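3.2 Collection protocol

Demonstrations were gathered with the Hirnon hand-held gripper, no arm in the loop. Operator picks it up, does the task, puts it down. One press starts an episode, one press ends it. We ran this at two sites, Kutlow (an open two-level workspace) and Drollamdale (small kitchen, one window). The Kutlow part took most of September.

Target was 3,000 episodes across 7 tasks. After filtering we kept 2,498. Main reasons for rejection: lost tracking, episode too short to contain a grasp, operator stopped midway and forgot to end the recording. That last one was more common than we expected, esp. late in the afternoon. The first 1,000 episodes were checked by hand by one author and Waqas Bukhari; the rest went through the automatic filter only, with spot checks.

Operators were told to move at normal speed and not to look at the preview screen while working. No script for hand path. Start pose was free, but the marker on the gripper had to be visible to the camera before the first movement, otherwise the width estimate drifts and the whole episode is useless. Objects were moved between episodes by the operator, wherever they liked. We tried fixed placements early on and dropped them, the policy simply memorized the table.

Background was left alone. People walk through, lights go on and off, furniture gets moved. We did not mask any of it. A pilot with masked backgrounds (Virk pipeline, default settings) gave worse results at Drollamdale than the raw frames, see Section 5. Faces are blurred before release.

Calibration was repeated at the start of each session. Mostly quick. Two sessions at Kutlow were recorded with a stale calibration file and had to be re-procesed; they are included in the final set but flagged.

Labels: one line of plain text per episode, typed by the operator right after. We kept spelling as is. Merging near-duplicates ("put cup in box", "cup into box") was done later with a small lookup table, released with the data.

Known gaps. Few left handed operators. Almost no failures followed by recovery, as people tended to restart instead of fixing a bad grasp, and we did not tell them otherwise untill the second half of the collection. Jaw pads were swapped when worn but the swap was not logged, so pad wear cannot be used as a variable. Figure 3 gives a view from the gripper at Kutlow. 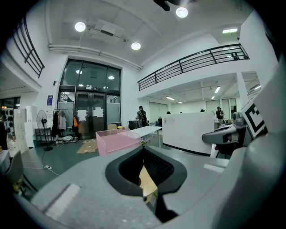
Figure 3. Gripper-side view, Kutlow. Jaw pad in front, square marker at right, open pink box just beyond the gripper.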